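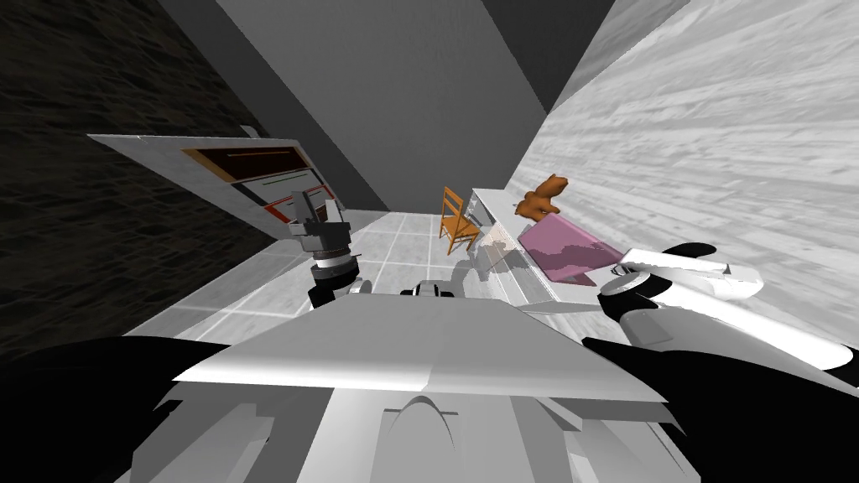 Fixing a Tilted Head Camera View in Firnov

Last updated Saturday, April 27, 2024

Applies to: Firnov 2, Lovham two-arm model, any indoor scene from the Erdem pack.

Symptom

The head camera renders normally, but the room is rotated. The floor runs diagonally across the view, the walls lean, and the ceiling is off to one side of where it should be. The simulator reports no error. Joint commands are accepted and the arms respond.

The fault is easy to miss if you only watch the overhead view or the reward curve. In our case it came up in episode 419 of a long batch, during a manual check of the head camera output. The episodes before it had to be checked one at a time.

A rolled view matters for two reasons. Any policy that takes head camera input is being given images that do not match its training set. And if the roll comes from the base and not from the camera, the robot is out of balance, and every arm target computed in the room frame is wrong.

Before you start

Stop the batch. Do not reset the scene yet. A reset clears the contact list and the joint state, and you need both.

Turn off automatic restart in Ikel. With it on, Ikel treats a stopped batch as a crash and launches a new one over the top of the old log directory.

If the same controller is also connected to hardware, disconnect it at the controller. Pausing the simulator does not stop commands going out to a real arm.

Step 1. Save the state

With the simulation paused, write out the full state:

firnov state save tilt_check

The saved state contains the base pose, all joint positions and velocities, the contact list and the camera transforms. Save the current head camera frame next to it. You will want it for comparison after the fix.

Step 2. Check whether the base is level

Read the base orientation:

firnov query base.orientation --euler

Look at roll and pitch only. Yaw depends on where the robot is facing and has no bearing on this problem.

If both are close to zero, the base is level and the fault is farther up. Go to Step 4.

If either is clearly off zero, the robot is tipping or has already tipped. Go to Step 3.

Do not try to settle this from the head camera alone. The torso shell is visible at the bottom center of the view with a shoulder on each side of it, and it is tempting to use its top ridge as a reference line. The ridge tells you how the head sits relative to the torso. It tells you nothing about how the torso sits relative to the floor. When the base tips, the head and torso go over together, and the ridge stays where it was while the room moves.

Step 3. Find what tipped the base

Print the contact list from the saved state:

firnov query contacts --state tilt_check

Cross out the contacts between the wheels and the floor. What is left is usually short. Check for the following.

Arm against furniture. The Erdem room with the long white table and the striped wall cabinet is tight for this robot. With the left gripper raised in front of the cabinet and the right arm in at the edge of the table, there is very little clearance on either side. If a position target lies inside a solid body, the drive keeps pushing until something gives, and with the default floor friction that is often the base.

Overlap at spawn. If the base or an arm link starts the episode intersecting the table, the solver separates the bodies in the first few steps with a large impulse. Look for a contact with high penetration depth at the start of the log.

Missing wheel contact. If one wheel has no floor contact in the list, compare its collision shape with the others. A failed mesh import leaves the visual in place and drops the collider, so the robot looks complete and stands on three wheels.

For the first case, lower the effort limit on the arm drives and add a collision check to the target generator. For the second, move the spawn point away from the table and turn on the overlap test in the scene file:

spawn.check_overlap = true

For the third, import the model again and read the import log to the end. The collider warning is printed after the success message.

Step 4. Check the neck joints

If the base is level, query the neck:

firnov query joints --group neck

Compare the measured position of neck_roll with its target. If they agree and the target is zero, go to Step 5.

If the measured value is off and the target is zero, the joint is not being held. This was the cause of our fault. The neck_roll drive had been left out of the controller file after an edit, so its stiffness fell back to zero. The head stayed upright at first because nothing disturbed it. Once the arms began to accelerate, it drifted, and by step 900 it had reached its limit and stayed there.

Put the drive back. The stiffness value belongs in the same block as neck_pitch:

neck_roll.stiffness = use_default
neck_roll.damping = use_default

Set both. A drive with stiffness and no damping will hold on average and oscillate in between, and the camera will show it as jitter.

If the target itself is not zero, look for a script that writes to the neck. Gaze-tracking helpers are the usual source.

Step 5. Check the camera mount

If both the base and the neck are correct, the error is in the fixed transform between the head link and the camera.

Firnov stores quaternions with the scalar part first. Several export tools write it last. Mixing the two seldom gives a small tilt - it usually turns the camera over or points it somewhere useless, and you would see a ceiling or the inside of the head shell. A moderate tilt with the arms and torso still in view is more likely to be a typed-in angle. Look for a value in degrees in a field that expects radians. An entry of 13 meant as degrees will be wrapped and applied as radians with no warning.

Correct the value in the robot description, not in the scene file. The scene file overrides the description only for that scene, and the error will be back as soon as you load another one.

Step 6. Verify

Reset the scene and run one episode with the arms moving through their full range. A static test is not enough, as a free neck joint can sit still for a long time.

Check the following at the end of the episode:

- Base roll and pitch are still near zero.
- neck_roll is at its target.
- The contact list has no arm-to-furniture contacts that the task does not call for.
- Vertical edges in the room, such as the cabinet sides and the wall corner, look upright from a neutral head pose.

A rolled head also makes small objects hard to judge. Items on the table, such as the teddy bear and the flat pink object, seem to lie on a slope, and anyone reviewing the images may log them as unstable. Recheck any such notes against the saved object poses before you act on them.

Step 7. Add a guard

Add a stop condition so the batch halts the next time this happens:

guard.base_tilt = stop
guard.neck_roll_error = stop
guard.save_state = true

Set the action to stop, not warn. Warnings go to the Ikel console, which keeps only the most recent ones, and they will be gone by morning.

What to do with affected episodes

If the cause was the neck or the camera mount, the physics is valid and only the head images are wrong. You can replay the stored joint states with neck_roll forced to zero and render the camera again. With a free neck, expect small differences in torso motion, as the head mass was in a different place.

If the cause was a tipped base, discard the episodes. Rendering them again does not help. The object contacts were made from a pose the robot should not have been in.

Known issues

The base_tilt guard is not evaluated during the settling period at the start of an episode. A robot that tips on spawn and comes to rest before the period ends is caught only when the guard starts running.

Saved states written before the August release do not include camera transforms. Step 5 has to be done from the robot description for those.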